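Subject: Re: [pratby-racing] Lobby ping and the new season
Date: 14 September 2025

> Is anyone else getting thrown out of the Grurnlow lobbies on the last lap?
> I've lost 80 rating points since the patch and I wasn't even driving badly.
> Thinking of going back to offline cups until they fix it.

Yes, same here, and it's always the last lap! I had a lovely race going on the Cotville street circuit last night, third place with nobody near me, and then straight back to the menu. The game put it down as a retirement, which stung a bit.

What helped me was turning off cross-region matching (it's under Network, then Advanced, and it switches itself back on after every update, so do check). My ping used to wander up to 300 in the evenings and now it mostly behaves. You do wait longer for a full grid, mind.

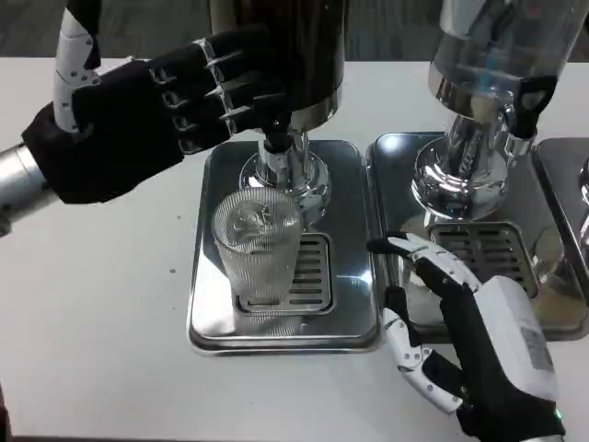

I wouldn't give up on online just yet — the points do come back quicker than you'd think if you stick to the short sprint races. I was down at about 2000 in February and climbed out of it with nothing but sprints in the little Ghiță hatchback, which everyone says is too slow. It's fine if you leave the gearing alone and brake early for the chicane.

Are you on wifi or a cable? And which car are you using at the moment?

Cheers all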